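5/8/00

Glue trials, second round. Eusebio Ibarra dropped off the new Nornum paste and I got greedy and ran it against the old Lazaridis batch on the same stack of book board. Mixed it at 10 to 1, way too thin! Went back to 2 to 1 and it brushed on fine – a little lumpy near the bottom of the jar.

Weighed the pressing stack at 860 grams (the January one was 1059, so don't compare them directly, Anastasia). Corners still want to lift on the Ranport paper.

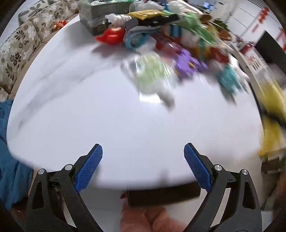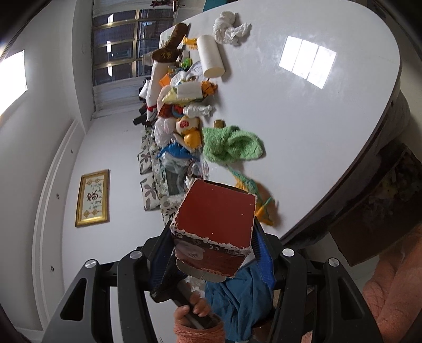 White table top, and the red box with its worn edges.

Still to do

Redo the corners with the grain running the other way. Ask Anastasia Giannakopoulos if the Doroler press is free, and whether she kept any of the January offcuts – I'd love to peel one and see how it held up.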